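Search this site Go

The Second Shift at Medina
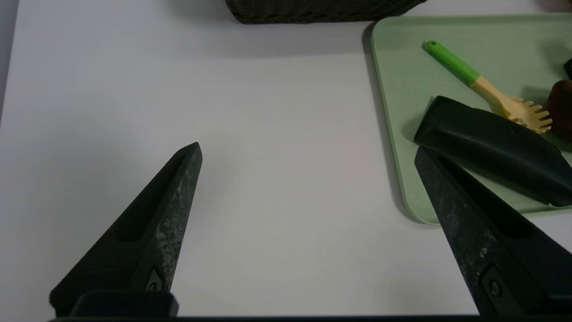 Stonditz Staff Writing Group – Kitchen Services

Oddur Hafstein signed the changeover sheet at Bench 4. The Grirkex arm had been rated for 371 sorts per shift. He had averaged 100.

"Fingers are scuffed," said Man-lok Kong.

"Within tolerance."

The pasta server lay on the green tray. His new duties were inspection and fault clearance – two lines on the form, same pay grade, no colour code yet. At the first stop he reached for the server himself. The guard light came on. He withdrew his hand and logged it as operator error.

Last updated: 24 August 2020

Print this page | E-mail this page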